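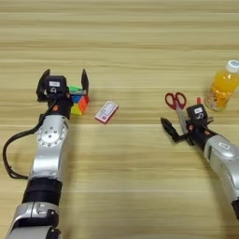
Figure 1. The two-arm bench with four test objects: pyramid puzzle, card box, scissors and juice bottle.

Sorting everyday objects with two arms: group report, Hidstead robotics module

1. What we were asked to do

The brief was to get a pair of arms to clear a table of mixed household things, each arm working its own side, using a policy trained on our own demonstrations. The Drerketine handbook calls this "a suitable first task". Having spent a term on it, we would question the word "first".

2. Data

We recorded 600 demonstrations over 11 lab sessions. The plan had been 3,000, copied from last year's report, which never says how many of those were thrown away. We suspect a lot. Of ours, a good part were made by the same two members of the group, so the arms may have learned their habits as much as the task.

3. Objects

The puzzle was chosen for its sloping faces, which give two flat fingers very little to hold. Scissors are awkward for a different reason: they lie low, and a grip on the handles is nothing like a grip on the blades. The card box was meant to be the easy one. It was easy when it lay square to the gripper and much less so at an angle, and our training set had far too many square ones.

4. Results

Each object had 6 scored attempts per arm. The bottle did best and the scissors worst. We have left out a percentage for the whole system - with so few attempts it would look more exact than it is. The left arm scored better than the right, but it was also given the puzzle more often in training, and we did not swap the sides to check.

We tried the Jakerden grasp planner as a comparison. It was slower and failed in more predictable places, and some of us came to prefer that.

5. What we do not believe

Our mid-term slides said the policy "generalises to new layouts". It coped with layouts close to ones it had seen. When we moved the box near the middle of the table, both arms sometimes went for it and had to be stopped by hand. The Kollár method we followed has a rule for sharing the middle zone, which we read too late to build in.

6. Left to do

Swap the objects between arms and score again. Record the box at more angles. Write down every discarded demonstration and the reason, starting in April when the bench is free.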